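Home | Things at Home | Outdoors | Ask Us | Grown-ups

Why Do Bed Sheets Wrinkle? (And What About the Clothes You Leave on Them?)

Welcome back to the Erraji Home Explorers pages! Today we are going to a place you know very well, because you spend every single night there, and quite a lot of Saturday mornings too if you are allowed. We are going to bed. Well, we are going to look at a bed, which is a bit less cosy but a lot more interesting than it sounds.

Have you ever watched a grown-up put a clean sheet on a mattress? They tug one corner, then the opposite corner, then the first corner pings off again and there is usually some muttering. When it is finally on, they run a hand over it to make it smooth. And yet, when you look closely, there are still lines in it. Long ones, short ones, and little ripples near the edges. Where do they all come from?

Let's start with what a sheet is made of. Most sheets are woven, and that means they are made from hundreds and hundreds of threads going over and under each other, like the paper mats you might have made at school, only very much smaller. Some threads run up and down the sheet and some run from side to side. If you pull the cloth straight along the threads, it hardly stretches at all. But if you pull it from corner to corner, the little squares between the threads lean over and turn into diamonds, and the cloth goes longer one way and skinnier the other. Try it with a hanky or a clean tea towel and you will feel the difference straight away.

Now think about a fitted sheet, the sort with elastic round the edge. Where does it pull hardest? At the corners! So if one corner is pulled a bit more tightly than the others, the sheet is stretched on a slant, and up pops a crease on a slant as well. That is why the lines on a bed so often run diagonally. 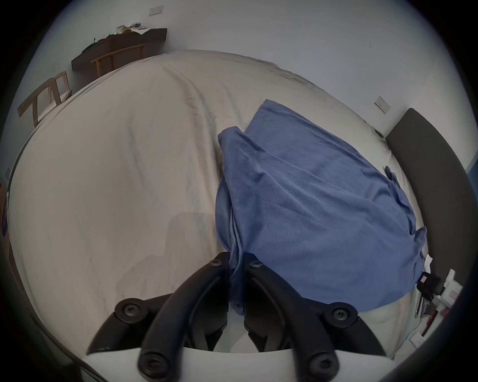 What is a towel doing differently?

A towel and a sheet can both be made of cotton, but drop them both on the floor and they behave in quite different ways. The sheet sinks down into a flattish puddle. The towel sits up in a heap, with bits poking out all over the place, like a small and rather grumpy mountain.

The reason is in the loops. If you look at a bath towel very closely (a magnifying glass is lovely for this, if you have one) you will see that it is covered in tiny loops of thread. Those loops are there to soak up water, and they make the cloth thick. Thick cloth doesn't like to bend sharply, so it makes big round folds. Thin cloth bends easily, so it can make sharp little ones.

T-shirts are different again, because they are usually knitted and not woven. A knitted cloth is one long thread looping through itself again and again, just like a woolly jumper but with much finer thread. All those loops can open and close, and that is what lets you squeeze a T-shirt over your head without it ripping. When you throw one down on the bed, it lies there in small soft wrinkles, and the edges like to curl up a bit. Look at the bottom hem of your own T-shirts after they have been through the wash and you may well find one curling right now. 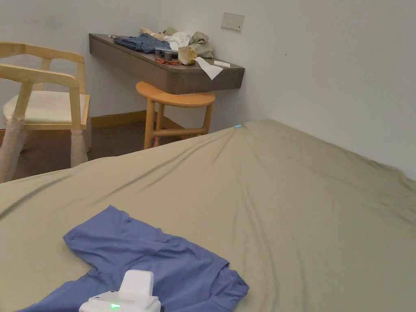

My T-shirts only curl at the bottom after they have been in the tumble dryer, and never when they go on the line, so does the dryer do it?

Good question, and we get asked it a lot. Tumbling about in the warm can certainly make it worse, because the shirt gets bent this way and that while it is drying, and cloth likes to stay in whatever shape it dried in. A shirt hanging on the line has its own weight gently pulling it straight the whole time. So give yours a good shake and smooth out the hem with your fingers while it is still a little bit damp, and see if that helps.

That brings us to a secret about creases, which is that water and warmth help to make them and also help to get rid of them. Cotton threads hold their shape because of very tiny links inside them, far too small to see. A little dampness loosens those links. If the cloth is scrunched up when it dries, the links join up again in the scrunched shape, and there is your crease. If it is flat when it dries, it stays flat. An iron does the same job in a great hurry, with heat and steam and a heavy flat bottom (and it is strictly for grown-ups, please!).

You make creases at night too, without meaning to. Your body is warm and slightly damp, even if you have just had a bath, and you roll about much more than you think you do. 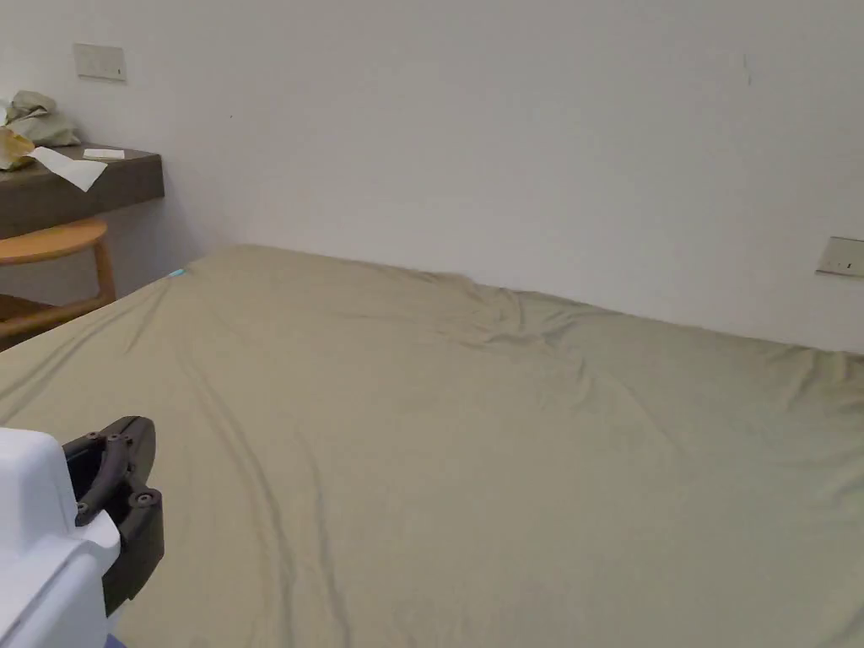 A plain sheet with long folds running down it.

The shadow trick

Creases are much easier to see at some times of day than others. When light comes from straight above, it falls on the whole bed evenly and the sheet looks nearly flat. When it comes in low from one side, each fold has a bright side and a dark side, and suddenly you can see every one of them. The colour of the cloth can seem to change as well, from one end of the bed to the other, although it is all the same sheet.

Try it yourself!

You will need a bed, a torch and a T-shirt you don't mind about.

1. Smooth the sheet with the flat of your hand until you think it is perfect.
2. Close the curtains and shine the torch down from above. Have a good look.
3. Now lay the torch on the bed so that it shines along the sheet. How many creases did you miss?
4. Scrunch the T-shirt into a ball, squeeze it for 30 seconds and let go. Draw the shape it makes.
5. Do it again with a towel, and put your two drawings side by side.

When you have finished, please do put everything away! Clothes left in a heap keep their creases, and the longer they stay there the more stubborn those creases get. Folding takes hardly any time once you know how. Lay the T-shirt on its front, bring in one side and its sleeve, bring in the other side to match, and fold the bottom up to the neck. A bed is a splendid place to do it, as there is plenty of room. 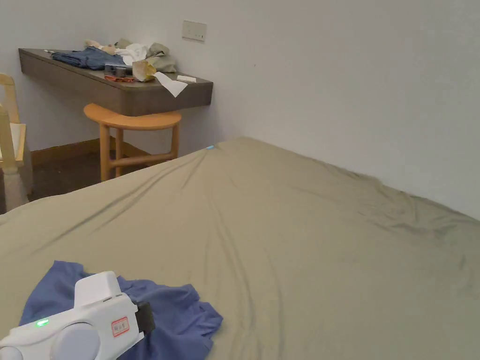
Blue cloth on the bed, and folded jeans on the desk behind.

Jeans are woven from thick, strong cotton called denim, and you can fold them quite simply by putting one leg on top of the other and then folding them up from the bottom. They are stiff enough to stay where you put them, so they make a good bottom layer for a pile.

Comments (3)

Jalen: I did the torch one and there were LOADS of creases and my bed looked like the moon

Staltik: We tried this with our class on Monday using tea towels on the tables. The corner to corner pulling was the favourite bit by a long way.

Gutar: could you do one about why socks go missing please

Contact us | Copyright Erraji Home Explorers | Back to top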